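Posted in: Members' List > Workplace & Rostering

Hi all,

Quick one before my shift, sorry for the state of it. Replying to Jin's questions from last night - have left them in below so people can follow.

> Can someone who is actually on the Misville site tell us what the
> arm trial means for the kitting benches? We've been told at Saltora
> that we're next, maybe March, and all we got was a one-page flyer.
> Are hours going? Who does the resets? And is it the packing they
> want it for or the sorting? Cheers, Jin

Hours first. Nobody has lost any so far. What has changed is what's in them. There were four of us on hand kitting on days, now 2 of us are on kitting and the others are on "cell support", which is a new title at the old rate. We've asked for the rate to be looked at. Ferance (they supply the software) does the training, up to 20 hours per person, paid, in work time. Get that in writing before you start, we had to chase it.

On packing vs sorting - sorting. Mixed small parts for the toy and homewares kits, blocks and cups and balls and so on, all different shapes. Everything gets set up in simulation before they let it near a real bench, and cell support is in on that part. You sit with a layout, watch what the gripper goes for, and write down where you reckon it's picked a silly spot. The wedges get argued over a lot. I'd never in my life go for one by the slope.

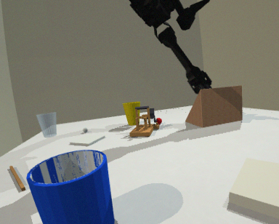 RESETS AND BREAKS

Jin this is the bit to push on. Resets are ours. On the real bench that means walking over, clearing the lot and laying it out again from the sheet, and we did 86 of them in the first week. Same reach, same side, all shift. My shoulder knew about it by Friday. Ah-rin Ki raised it at toolbox and we now swap every 2 hours, kitting to support and back, and that's helped heaps. Should of been in the plan from day one.

Also:

- the stop button goes where the person stands, not where the cable is short
- ask who reads your notes. Ours sat in a shared folder for ages untill someone at Ferance was given the job
- don't let them count reset time as idle. They tried. It was on the screen in the lunch room in red
- older hands should get first go at the support spots if they want them, the kitting is harder on the knees

Do I mind the work? Not really. Layouts are more interesting than bagging. But it's a different job and I'd like it called that and paid like that, and I'd like the two still on kitting to know whether there's a bench for them next year. No answer on that one yet, have asked twice.

Jin, if you can send round the flyer I'll check it against what we were given. Can do a phone call after 3 most days.

Gotta run, bus.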